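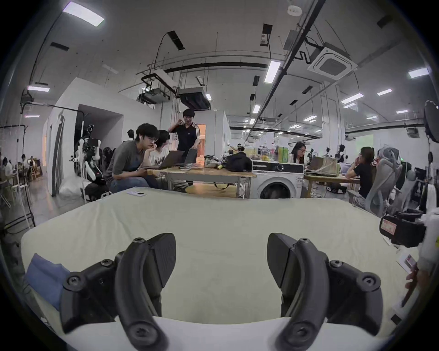

Folding table with the green cloth on, laptop table behind.

July, 4 pm, Pastwood room. Spent most of the afternoon on the blue cloth again, and I'm getting quite fond of it! Fold in half, smooth it down, fold again, shake it out, start over. Got to 53 folds before tea (a good day for me). The green cover helps a lot, because the bare tabletop let everything slide about, and I've pulled it tight at the corners so it stops creeping.
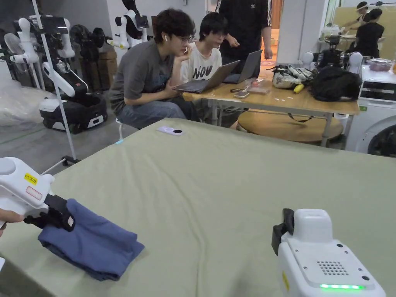 Picking up by the corner is still the fiddly bit. Grab too far in and you get a lump that won't lie flat however much you pat it, so I went back to taking just the tip and letting the rest hang before I lay it down. 3 bad ones in the last batch, all my own rushing.
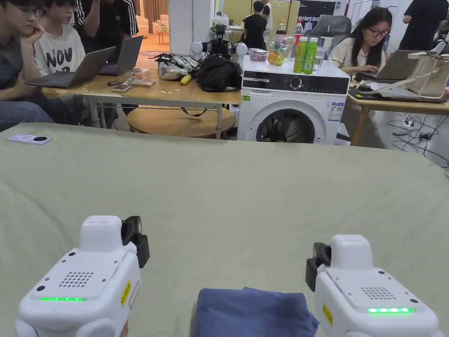 Blue cloth folded at the near edge. Banana still on the laptop table.

To do: ask Ikthorpe for 2 more cloths, a bit thicker if they have them, and iron the green cover. Oh, and try folding in thirds next time – I keep putting it off.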